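Power, Corners and Crumbs: The Preltov Workroom Gets Sorted Out
Gallery by Ursina Fankhauser
February 2022

Every shared workroom has a drawer it doesn't discuss. Ours had two, plus the gap behind the filing cabinet, and between them they held most of the cables bought in Preltov since the building got its second staircase. We spent the weekend sorting them out. The plan was to be finished by lunch on Saturday, and I would like it noted that we did stop for lunch on Saturday.

Alois Thaler had made a chart. The chart had three columns, Keep, Give Away and Ask Mathias, and by ten in the morning the third one had spilled onto the back of the page. Mathias Danzer, when asked, said keep. He said it about a modem. He said it about a charger for a phone whose maker has gone into some other line of business.

The one category that went smoothly was power strips. We agreed early on that the new desks would get the white kind with individual switches, so that you can turn off the lamp without also turning off Annelies Zürcher's afternoon.

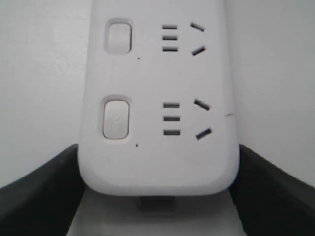
A switch for each outlet. The left-hand column does the deciding. 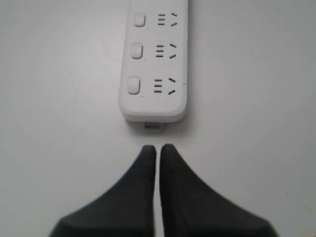
Three in a row at this end, buttons on one side and slots on the other.

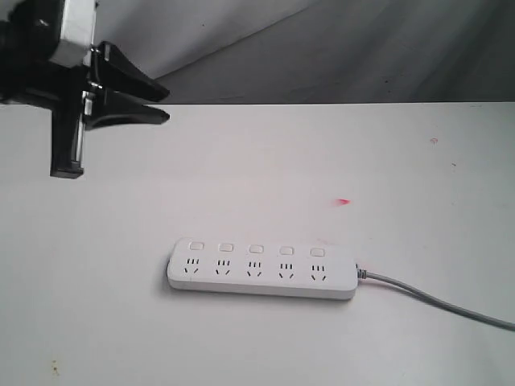

Then came labels, and with labels came opinions. Annelies wanted them on the plugs. Alois wanted them on the cords, a hand's width from the plug, where you can read them without lying on the floor. Chidubem Idahosa pointed out that he was the one lying on the floor either way and would take whatever was shortest to write. So the monitor cords say MON and the lamp cords say LAMP, and one cord says NO. We know what it means.

The Hyvönen desks went back against the long wall in the order they came off it, except for the wobbly one, which has moved closer to the door so that visitors can get to know it. Under each desk there is now a tray for the strip to sit in. Before, they sat on the floor and collected crumbs, and I have views about slots and crumbs that I shared at length on Saturday and won't repeat.

Some rules came out of it, more or less agreed to:

Strips don't get plugged into other strips. (Mathias, please.)
The kettle goes in the wall. The kettle has always gone in the wall.
If you take a cord home, write it on the sheet. If you bring back a different cord, write that down too, with an apology.
Switch off your own row when you leave. Leave other people's rows alone, even if they hum.

The give-away box came to 26 cords, a desk fan and a clock radio, and it went over to the swap shelf in Prutville on Sunday afternoon. Chidubem drove. He came home with a different desk fan, which he says is better, and which is under his desk with a label that says FAN.

Still to do: the drawer on the left, the gap behind the cabinet, and whatever is in the flat box marked Flanora, which rattles. Alois has penciled all three in for July. If you think something of yours ended up in the box, come by and look before then. Bring a flashlight for the cabinet, and the key to the left drawer if you happen to be the person who has it.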